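4. Why passengers picked the new Ornard flight

I'll start with the thing that surprised me most when I went through the answers: hardly anyone talked about the fare first.

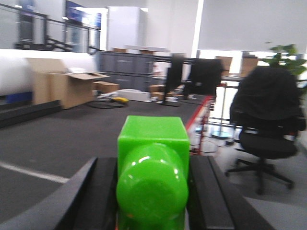
Figure 4. Green plastic object held between two black gripper fingers, with gray carpet behind.

People talked about the clock. When Stalus began flying between Zurotthorpe and Ornard in April, the only other choice was the morning Mikuš flight, and you either made that one or you stayed another night. So of the 492 passengers who filled in my form, the ones traveling for work kept coming back to the same point, that they could finally go up after breakfast and be home for supper (one of them wrote this in capitals!).

I should say how I sorted the answers. Each person could give up to 5 reasons for their choice, in any order, and I grouped them by hand into departure time, price, baggage rules, the airport bus and everything else. The "everything else" pile got bigger than I'd like. A fair number of people simply wrote "my office booked it," and I left those in, although I went back and forth on it for days.

Price did come up, of course, mostly from families and students. The two airlines were rarely more than 30 apart in local currency on the days I checked, and several students told me they'd still take the cheaper seat even if it meant getting up in the dark. I believe them. I was less sure about the business travelers who ticked price as a reason and then told me they hadn't seen the ticket.

The bus deserves its own paragraph, and I'll come back to it in Section 5. It was timed for the Mikuš arrivals and stayed that way all through the survey, which left Stalus passengers waiting outside the Ornard terminal or sharing a taxi with strangers.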